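작업 노트 / 모터 분해 벤치
7월, 오후 4시 조금 지나서
읽는 시간 5분

오늘은 드디어 Merilura 모터를 열었다! 지난주부터 케이스 바깥만 만지작거리면서 언제 여나 했는데, 막상 열어 보니 속이 생각보다 훨씬 예쁘다. 권선 정리가 정말 깔끔하다. 공장에서 감은 걸 보면 매번 감탄하게 되는데(내가 손으로 감은 건 늘 한쪽이 불룩하다) 이번 건 그중에서도 손꼽을 만하다.

Ott Stankevičius가 아침에 보낸 메모에는 Dizon 쪽 부하 시험에서 저속일 때 까끌까끌한 소리가 났다고 적혀 있었다. 회전수를 올리면 사라지고, 317rpm 아래로 내리면 다시 들린다고. 베어링일 수도 있고, 축 방향 유격일 수도 있고, 자석 쪽에 뭐가 붙었을 수도 있다. 나는 유격에 한 표 걸었다. Ott는 베어링이라고 한다. 진 사람이 커피.

분해 순서는 나중에 다시 볼 것 같아서 적어 둔다.
- 전원 분리하고 15분 둔다.
- 뒤쪽 고정 링부터. 공구를 비스듬히 넣으면 튀어 나가니 수직으로.
- 로터는 수평으로 당기지 말고 위로 천천히. 자력이 꽤 세서 마지막에 확 빠진다.
- 와셔는 나온 순서와 방향을 바로 적는다. 지난번 Tunance 모터 때 앞뒤를 헷갈려서 조립을 두 번 했다.

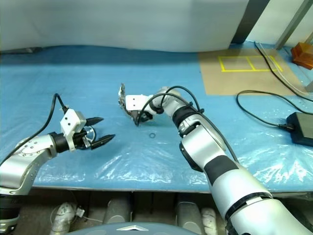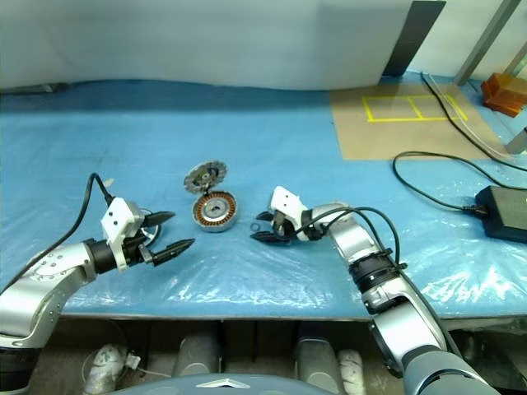 비닐 깐 작업대.

스테이터와 로터를 나란히 놓고 보면 이 모터가 얼마나 얇게 설계됐는지 확 와닿는다. 두께를 줄이려고 축 방향 여유를 거의 안 남긴 구조라, 얇은 부품 하나만 빠지거나 뒤집혀도 감촉이 달라질 수 있다. 그래서 내 눈은 자꾸 스테이터 바로 오른쪽에 놓인 납작한 금속 와셔로 간다. 구리 권선에 비하면 정말 별것 아닌 부품인데, 이번 소음의 범인이 이런 종류일 가능성이 제일 높다고 본다. 두께를 세 군데 재서 편차를 볼 것. 마이크로미터는 Bristhorpe 걸로(버니어로 재면 내가 또 내 숫자를 못 믿는다).

베어링은 손으로 돌려 봤을 때 걸리는 느낌이 없었다. 부드럽다! 다만 손으로 돌리는 건 하중이 없는 상태라 Ott의 주장을 아직 꺾은 건 아니다. 예압을 살짝 걸고 다시 돌려 봐야 한다.

권선 저항은 세 상 모두 측정. 56mΩ, 나머지 두 상도 같은 자리까지 맞아떨어졌다. 이 정도면 전기 쪽은 거의 용의선상에서 빼도 되겠다. 코일 색도 고르고 탄 냄새도 없다. 이렇게 상태 좋은 권선은 따로 표본으로 두고 신입들 올 때마다 보여 주고 싶다.

로터 안쪽 면은 점착 테이프로 한 번 찍어 냈다. 테이프에 검은 가루가 조금 묻어 나왔는데 금속인지 접착제 부스러기인지 아직 모르겠다. 현미경 자리가 비면 바로 확인.

다음에 할 일
- 와셔 두께, 평탄도
- 예압 걸고 베어링 다시
- 테이프 시료 현미경
- 조립 전에 작업대 비닐 새로 깔기. 구겨진 데로 작은 부품이 자꾸 굴러 들어간다.
- Dizon에 시험 당시 장착 방향 물어보기(수직이었으면 얘기가 완전히 달라진다!)

Ott에게: 소음 녹음 파일 있으면 공유 폴더에 올려 줘요. 저속 구간만 있어도 충분해요. 회전 주기랑 맞춰 보면 한 바퀴에 한 번 나는 소리인지 금방 알 수 있을 것 같아요. 커피는 아이스로 부탁해요.

문의: 모터 벤치 담당자 | © 작업실 노트 | 맨 위로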